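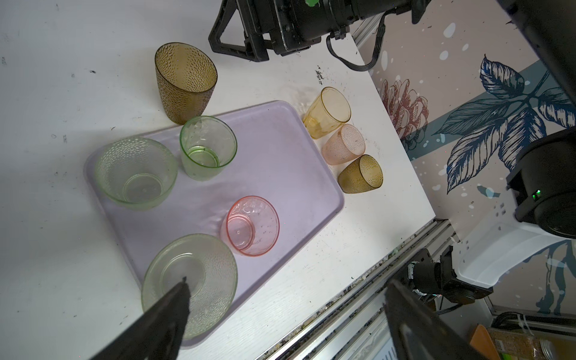
图7-1 托盘上的半透明杯子

第七章 从小样到成品:单曲的编曲与录音准备

本章要点
小样里哪些东西该留,哪些该扔
速度、调性、曲式,进棚之前必须定下来的
低频怎么分:底鼓、贝斯、吉他
请别人来弹:谱子怎么写,话怎么说
导唱轨和点击轨
录音当天的清单

关键词:小样、导唱、点击轨、曲式表、声部密度、高通滤波、掩蔽、叠录

课前先做一件事。找一首自己写的歌,没写完也行,手机录的也行。从头到尾听一遍,不要停,不要记笔记。听第二遍再记。本章所有练习都用这首歌,中途别换。真的没有,就去跟同学借一首,借来的歌反而好下手,舍得删。

7.1 开场:一首歌的两个版本

先讲个案例,全章都会用到。

Hunero,三人乐队,吉他、贝斯、鼓,主唱兼吉他是 Attila Szalai。歌名叫《Prenley》,写一个小镇的末班车。小样是在厨房里录的,一把木吉他,一个人唱,冰箱的嗡嗡声从头响到尾。后来进了 Csizmadia 录音棚,录了两版。第一版废了。

废在哪儿?先把结构列出来,废掉的那版:

前奏 八小节 电吉他、鼓、贝斯全上
主歌一 十六小节 同上,加风琴
副歌一 八小节 同上,加和声
主歌二 十六小节 同上
副歌二 八小节 同上,加第二把电吉他
桥段 八小节 同上
副歌三 十六小节 同上,加铃鼓

看出来了吧。"同上"太多。每一段都在加,没有一段在减,到副歌三已经没地方可去了,只好加铃鼓。

第二版(也就是发行的那版):

前奏 四小节 木吉他
主歌一 十六小节 木吉他、人声,后半段贝斯进
副歌一 八小节 鼓进,和声不进
主歌二 八小节 鼓留下,吉他拿掉,只剩贝斯托着人声
副歌二 八小节 全上
桥段 八小节 只留风琴长音和人声
副歌三 十六小节 全上,第二把电吉他,和声

主歌二砍掉一半。歌词删了四行,Szalai 一开始不肯,那四行里有他最喜欢的一句。最后那一句挪到了桥段里,位置反倒更显眼。

这一章讲的就是从第一张表走到第二张表的办法。大部分工作在进棚之前,坐在桌子边上,拿铅笔。

7.2 小样是什么,不是什么

小样(demo),给自己和合作者听的草稿。任务只有一个,把歌的骨头交代清楚:旋律、和弦、歌词、大致的速度。音质差没关系。跑调一点也没关系。

容易犯的错,两种。

一种,小样做得太满。软件里音色一拉一大把,弦乐、合成器、打击乐全铺上。乐手拿到手里,没缝可钻。鼓手听完只会照着你那条程序鼓打一遍,那还请他干嘛。

另一种,小样太珍惜。听了一百遍以后,小样里每个毛病都成了"味道"。业内管这叫小样病(demoitis)。正式版怎么录都觉得不如小样,唱得准了嫌假,鼓稳了嫌死。治法也简单:小样录完,锁两周,不听。两周后听一遍,写下三样舍不得的东西。只许三样。其余全都可以改。

《Prenley》舍不得的三样:
1. 前奏那个吉他指型,低音往下走
2. 副歌最后一个字的拖腔
3. 主歌几乎是念出来的,不怎么唱

后面不管怎么改,这三样没动过。

练习7.1 按上面的办法写出你那首歌的三样。每样一句话,写具体。"感觉很温暖"不算,重写。

7.3 速度

速度定错了,后面全白搭。

很多人写歌的时候速度是飘的,主歌慢,副歌一激动就快。独自弹唱时这很自然,听众也喜欢。一上点击轨就露馅。所以先量。

量法:拿小样,主歌敲一遍拍子,副歌敲一遍,桥段敲一遍,分别记下每分钟拍数。敲速度的功能各种软件都有,本书配套用的是 Claltix,在走带栏右边,连点空格就行。其他软件位置不同,自己找。

《Prenley》的小样,主歌量出来100,副歌量出来109。差得不小。怎么办?三条路:

一、全曲取慢的。副歌会拖。试过,副歌像走在泥里
二、全曲取快的。主歌的词会赶。试过,念白那个味道还在,但换气来不及
三、写一张速度图,主歌一个速度,副歌一个速度,中间两小节过渡

第三条听着最漂亮。实际上他们选了第二条,然后改词。主歌每行删一两个音节,换气的地方就出来了。理由放在7.5节讲,跟鼓有关。

注意,这里没有标准答案。有的歌非得用速度图,有的歌干脆不要点击轨,三个人围一圈一起录,呼吸都在里面。但你得是选过之后才这么录的。没选过,到了棚里现吵架,那个钟点费是照收的。

顺手记一个换算:60000除以每分钟拍数,得到一个四分音符的毫秒数。设延迟效果的时候用得上。大部分软件能自动同步,但是自动的有时候太死,手动偏一点点,好听。

练习7.2 量你那首歌各段的速度。列表。差别大的,三条路都录一遍粗糙版,只要吉他或钢琴加人声,放给一个没听过这首歌的人听。别解释,问他哪个想听第二遍。

7.4 调性

看人声,不看吉他。

吉他手写歌爱用 E、G、D、A,空弦好听,手也舒服。歌手的嗓子不认空弦。先找出旋律的最高音和最低音,再看这两个音落在歌手音域的什么位置。最高音如果每次都要憋,降。最低音如果出来只有气,升。两头都够不着,那就是旋律跨度太大,改旋律。

几条经验,仅供参考:

早上试的调不算数。嗓子没醒,会定低
站着试,坐着偏紧
连唱三遍副歌,第三遍还行才算行
录音可以比现场高半音,现场连唱一个多小时,高半音要命的

变调夹是好东西。空弦的指型留着,调随便挪。贝斯手就得自己换把位了,提前告诉他,别到棚里才说。

《Prenley》原来是 G,第一版升到 A,觉得"亮"。Szalai 的拖腔在 A 上变成了喊。三样舍不得的东西丢了一样。第二版回到 G,拖腔回来了。亮的问题改由吉他的转位解决,高把位弹,根音留给贝斯。

练习7.3 标出旋律最高音、最低音所在的字。如果最高音落在一个闭口音上("你""去""雨"一类),试着换字,比较两种唱法。

7.5 鼓和骨架

先说上一节欠的那个理由,为什么没用速度图。

鼓手打主歌用的是鼓刷,副歌换鼓棒。换的时候手上本来就有半拍空档,再叠一个速度变化,两小节之内要同时处理两件事。试了一下午,勉强能做到,但听得出在"做"。速度统一之后,换手那半拍空档变成了副歌前的一口气,很好听。编曲里很多决定都是这么来的,一件小事牵着另一件。

鼓的编写,不要求你会打。要求你能说清楚三件事:

第一,底鼓跟谁。跟贝斯,跟人声重音,还是自己走
第二,军鼓在哪儿。二四拍是默认值,默认值没什么丢人的。放到第三拍就成了半速,整首歌一下子宽了,适合桥段
第三,镲片什么时候响。镲占高频,跟人声的齿音打架。主歌能不碰就不碰

写给鼓手的谱子不用写满,一张曲式表,每段注一行字。比方:

主歌二 鼓刷,轻,只要军鼓和踩镲,听贝斯
副歌二 鼓棒,开镲,第七小节加花,第八小节空

够了。他比你懂。

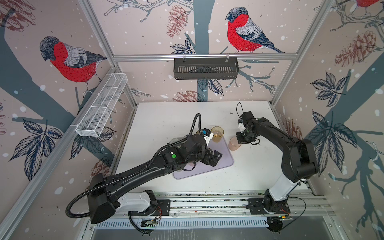

鼓定了,贝斯就好办。两件事要想清楚:长音还是短音,跟底鼓还是躲底鼓。长音铺底,歌会沉下来,短音留缝,歌会往前走。《Prenley》主歌二只剩贝斯托着人声,用的是长音,一小节一个,中间什么也不填。贝斯手后来说那八小节最难弹,手老想动。

新手编曲普遍填得太多。一个判断办法:把某件乐器静音,听一遍,如果过了八小节才发觉它没了,这件乐器在那八小节里就可以删。每一件都这么过一遍。过完,通常能删掉不少。

7.6 低频,分地盘

这一节稍微有点技术,慢慢看。其实不难。

几件乐器同时发声,频率挤在一起,响的盖住轻的,叫掩蔽(masking)。低频挤得最厉害。混音阶段能救一部分,编曲阶段就分开,省事得多。

粗分:

40赫兹往下,绝大多数小音箱放不出来,留着只会吃掉余量
再往上到100赫兹,底鼓和贝斯的地盘,两家要商量谁在下谁在上
500赫兹上下,什么都往这儿挤,吉他、钢琴、男声、军鼓的腔体,堆多了就发闷,像隔着纸箱听
再往上是清晰度,咬字、拨片声、鼓棒头

给《Prenley》做混音的 Gergely Virág 有个习惯,拿到分轨先不动均衡,先把曲式表要来,对着看哪一段有几件乐器在同一个八度里。超过两件,就打电话问能不能删一件或者移一个八度。废掉的那一版,风琴左手、吉他低把位、贝斯高把位,全在同一块。他的回信很短:"风琴左手不要弹。"

风琴手就只用右手弹了。那一团立刻散开。一个旋钮没动。

所以记住顺序:先删,再移八度,再换音色,最后才是均衡。木吉他跟全乐队一起出现的时候,可以用高通滤波切低频,从100赫兹开始试,边切边听,听到薄了就退回来一点。只有一把木吉他的前奏,别切,那个箱体声就是前奏的全部身体。同一把吉他在不同段落要不同的处理,分成两轨,别偷懒。

旁注:看着频谱仪编曲是个坏毛病。先听。频谱仪拿来验证耳朵。

练习7.4 把你那首歌的每一段列成表,横排写段落,竖排写乐器,格子里写它主要在哪个八度。同一段同一八度出现三个以上的,圈出来,按"删、移、换、均衡"的顺序处理,写明你停在了哪一步。

7.7 和声与叠录

和声放在哪里,比和声写得多漂亮重要。

第一次副歌没有和声,第二次有,听众会觉得第二次"开了",其实主旋律一个音没变。全程都有和声,等于没有。

写法从简:先写上方三度,唱一遍,哪里撞和弦就改成四度或同音。别全程平行三度,会甜得发腻。下方和声更暗,适合最后一遍副歌垫在底下,音量放到刚好察觉不到,静音一下又觉得少了什么。

叠录(double tracking),同一个人把同一条旋律再唱一遍,两遍叠在一起。不是复制粘贴!复制粘贴只会变响。要的就是两遍之间那点微小的差别。唱叠录有几个要领:

字尾要齐,尤其是擦音和爆破音。"s"一类的音,第二遍可以故意不咬出来
颤音别太大,两个颤音叠起来会糊
戴一边耳机

主歌念白的部分,一般不叠。叠了就不像一个人在跟你说话。

7.8 请人来弹

小提琴、小号、口琴,乐队里没有的,请外援。朋友也好,付费的乐手也好,有几件事提前讲清楚。

钱。讲。哪怕是朋友,哪怕数目是零,也讲出来。署名怎么写,怎么分,写在邮件里,双方回一个"同意"。
时间。几点到,几点走,录几段。
谱子。问对方看什么谱。五线谱、和弦表、只听音频,三种人都有。
自由度。最要紧。"你随便来"是最坏的一句话,对方不知道你要什么,只好什么都来一点。换成:"第二遍副歌之后空了四小节,想要一句能让人想起前奏的东西,音别多。"

还有,录之前把导唱轨和分轨发过去,至少提前几天。导唱轨(guide vocal)就是给别人参考用的临时人声,最后要换掉的。要唱清楚,段落之间可以报一声"副歌",省得人家数小节。导唱常常比正式人声唱得好,放松嘛,所以导唱也用好话筒录,万一呢。《Prenley》桥段最后用的就是导唱。

文件命名。真的,请认真。歌名_乐器_速度_版本。所有文件从同一个起点导出,哪怕前面三分钟都是空的。别发什么"最终版2真的最终"。

7.9 进棚清单

前一晚过一遍。抄下来贴琴盒上都行。

曲式表,每人一份,字要大
歌词,打印,不要看手机,屏幕会灭
点击轨和导唱轨,存两处
新琴弦,前一天换好,当天换的会一直走音
鼓皮,问鼓手
备用电池、拨片、变调夹、调音器
水。常温的
吃的,别太油
参考曲目两三首,给录音师听,说明要的是哪一点:"要这个军鼓",不要说"要这种感觉"
录音顺序表

录音顺序一般是鼓、贝斯、节奏吉他、键盘、主唱、和声、零碎。但是如果歌手的状态是下午最好,就别把人声拖到晚上十点。顺序给人让路。

再留一段时间什么都不排。Hunero 那次排得满满的,结果上午光是鼓的话筒就摆到十一点,后面一路赶,第一版废掉多少也跟这个有关系。第二次是十月再去的 Csizmadia,只录一首歌,午饭前什么都不录,只试声音。快的反而是这一次。

7.10 本章作业

一、交一份曲式表(修改前、修改后各一张),格式参照7.1节。
二、交一段导唱轨,带点击轨,速度写在文件名里。
三、写一篇500字的说明,讲你删掉了什么。只讲删的,加的不用讲。
四、两人一组,互换小样,各给对方写一封邀请弹奏的邮件,把自由度那一条写到对方看了就能动手。

延伸思考,不用交:找一首你听了很多年的歌,按段落列出乐器进出。看看第二段主歌发生了什么。很多歌的功夫都在第二段主歌。

下一章进棚,讲话筒摆位和现场监听。带耳机来上课,封闭式的,入耳的不行。没有的提前到器材室登记,数量有限,先到先得。7.6节的表格也带着,再下一章混音还要用,丢了得重做一遍。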